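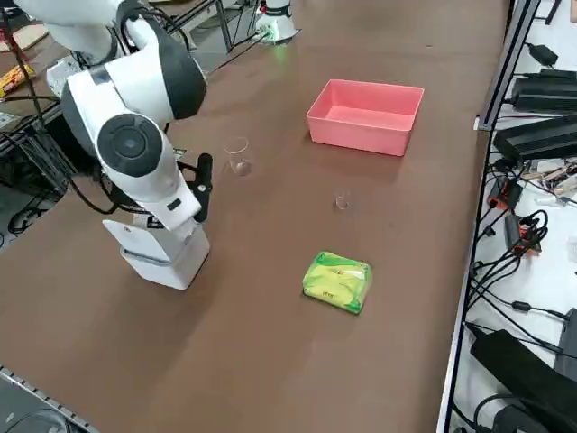
When the Arm Quits Halfway: What I Check First

Reading time: 4 minutes

My worst Saturday in the workshop started with a plastic cup. I had the arm set up to pick cups off the bench and drop them in a bin, which is the sort of job I give it when I want to feel clever over coffee. It went down, closed the gripper, came up with nothing, and carried that nothing very carefully over to the bin. Then it did it again. On the third try it pushed too low, leaned on the tabletop, and threw a fault that took me until dinner to clear.

I run two arms on one long table now, and most of what I know about keeping them out of trouble I learned by getting it wrong. So these are my notes, in no special order, for anybody else with an arm in the garage and a family that would like their table back.

Clear cups are mean

A see-through cup on a brown table hardly shows up, to me or to a camera. Mine was picking up the shine on the rim and guessing the rest. The cheap fix is a band of masking tape around the middle of the cup (blue works nicely, tan is useless on my table!). If you can't tape it, move your lamp so the light comes in low from one side. And start with something easy to see, like a colored bin or a bright snack bag, before you blame the arm.

Short cups and tall cups need their own heights

This was the real cause of my fault. I'd taught the grip height on a short cup, swapped in a tall one, swapped back, and lost track of which setting was loaded. The fingers came down too far and hit wood. I keep a card taped to the wall with both heights on it now, and I do one slow dry run with nothing on the table after every change. It's dull, but so is spending an afternoon with the manual.

Soft bags slip, then they burst

Anything in a puffy wrapper is trouble. Squeeze gently and it slides out, squeeze hard and you're vacuuming crumbs out of a bench rail. I grab across the narrow side, close slowly, and stop as soon as the bag dents. I set my limit at 400 on the gripper page and went up to 600 exactly once. Those numbers only mean something on my Prirketti gripper, so find your own with a bag you don't mind losing.

Cables behind the elbow

Give the cables enough slack for the farthest reach, and then keep that slack away from the joints. I had one loop catch when the arm swung back, and it tugged a plug half out of its socket. The arm froze in midair with a cup in its fingers. Half-seated plugs are sneaky because everything looks fine until something moves. With the power off I push every connector home by hand, and I put a loose hook-and-loop strap wherever a loop hangs near the floor.

Power bricks want some air

Mine used to live in a pile with the cords on top, and one of them got hot enough that I pulled my hand back. Spread them out, ribs facing up if they have ribs, and never park a drink on the same shelf. Yes, I did that. The replacement came from Halonen and cost me $67, which would have bought an awful lot of shelf.

A light doesn't mean safe, and no light doesn't either

After a fault I used to glance at the little light on the base and reach straight in. Please don't! An arm that has stopped can still be waiting to finish its move. Hit the stop button, switch off the power, and then go get your cup. Check first whether your arm holds itself up with the power off. If it sags, have it supported before you flip the switch, and keep your fingers out from under the elbow.

Write the fault down before you clear it

Mine was code 219, and I cleared it four times before it dawned on me to write it on anything. A pencil and the back of an envelope will do. Put down the code, what it was holding, and what you changed last.

Comments

garagegoose: Taped my cups last night and it grabbed nine out of ten. The tenth one is under the dryer.

pat_in_the_shed: Does the tape leave gunk? I tried packing tape and had to scrub it off with cooking oil.

benchmess: My Isirum arm drops when you cut the power, so thanks for mentioning that part. I put a block of foam under it now.

Last updated: 30 March 2026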